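Percy Chambi does not believe in robots that help around the house, and he has spent two years coaching students to build them.

"I think most of what gets said about this is nonsense," he told me at Hurnley, where the club he advises meets on weekends. "I tell the students that on the first day. Some of them don't come back."

The ones who stay are getting ready for the Quinlan, a regional contest in which two arms have to sort groceries into bins with no one touching the controls. The club's entry is named Akmont. The groceries are mostly instant noodles.
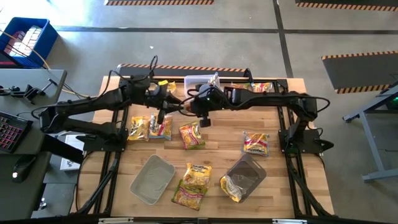
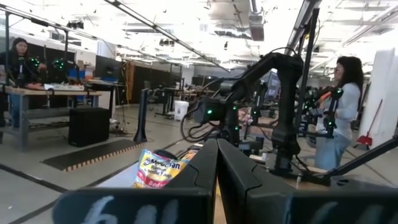 I asked him why noodles. Chambi shrugged. "They're cheap, they crinkle, and they never lie the same way twice. A wooden block is a gift to a robot. A bag of noodles is closer to what people really own."

The students have logged 488 practice runs this term, and by their own records Akmont finished 87 of them without a mistake. I said that sounded poor. Chambi said it was poor, and that he had seen contest teams put up a video of their one good run and call it a result.

Clem Harawira, the student who keeps those records, is less gloomy, though not by much. "My uncle asked when it could unpack his shopping," Harawira said. "I told him it can't unpack my shopping, and I know where all the bugs are."

Harawira's complaint is with the scoring. The Quinlan gives points for speed, and a dropped packet costs very little, so a fast and careless team can beat a slow one that gets everything in the bin. The club wrote to the organizers about it in September and got back a polite note. "They said they'd look at it. I don't expect they will."

I came in with doubts of my own. School robotics gets a lot of easy praise, and I wanted to know what a student takes away from a term of sorting soup. Chambi didn't try very hard to sell me on it. They learn to write down what went wrong, he said, and they learn that a demo is a kind of advertisement. Whether that needs robot arms, he wasn't sure. "You could probably teach it with a bread oven."

Harawira disagreed. "Nobody would show up for bread."

The club has 29 members on its list, and Chambi admits that the list flatters them. A core group does most of the work, and the others drift in before a contest. He would like the school to stop quoting the full number in its newsletter.

As for their chances, the last entry, Goltix, scored 108 points and missed the final. Chambi won't guess at a number this time. Harawira will, but asked me not to print it.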